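Refurbishing Donated Desktop Computers for the Prendmont Study Room
Project report, Hardware Maintenance course
Gunnlaugur Kárason and Yvette Chan
19th September

1. Background

The study room at Prendmont received a group of used desktop computers in August. Eight of them would start but shut down under load, and these were assigned to us. The task was to find the cause, repair what could be repaired with parts on hand, and write down a procedure that the next group can follow.

We suspected heat from the start. The machines had spent several years under desks at the Lund office, and the thermal paste had never been replaced as far as the service sheets show.

2. Method

Each computer was run through the Zomenmont load test, set to 600 seconds, before it was opened. The shutdown time was entered in the log. The machine was then unplugged, the power button was held down to drain the supply, and the side panel was removed.

Memory modules came out first and were stored in antistatic bags marked with the machine number. The cooler was taken off next. On most units the old paste had gone hard, and the cooler had to be turned slightly before it would lift. Pulling straight up can drag the processor out of the socket with the bracket still closed, so we do not recommend it.

With the cooler and memory out of the way, the board can be checked for swollen capacitors, loose plugs and dust in the slots.

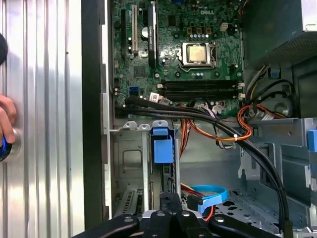
Figure 1. Dell motherboard in the open case, processor in its socket with no cooler mounted. The coin-cell battery is next to the finned chipset heatsink.

The chipset heatsink was left in place on all boards. It is passive, and removing it would have meant taking the board out of the case. We brushed between the fins instead. The coin cell was measured and replaced if it read low.

The heat spreader was wiped with isopropyl alcohol until the cloth stayed clean. New paste (Fondow, the small syringe) was applied as one dot in the center. Yvette tried spreading it with a card on the first two machines — this gave no measurable benefit and took longer.

3. Results

Six of the eight computers completed the full load test after cleaning. One still shut down, at nearly the same time as before, and ran normally once its power supply had been swapped. The last one, tag 3969, did not start at all after reassembly. We reseated the memory and the four-pin processor power connector without success. It has been set aside for parts.

Fan noise was also lower on the repaired machines, but we had no meter and did not record it.

4. Problems

Cable routing took more time than planned. The drive and power cables have to be clear of the fan before the panel goes back on, and on one machine a cable touched the blades and stopped them. We now turn the fan by hand before closing the case.

The paste budget was set at 100 grams, far more than needed. The rest is in the parts cabinet, second shelf, with the spare coin cells.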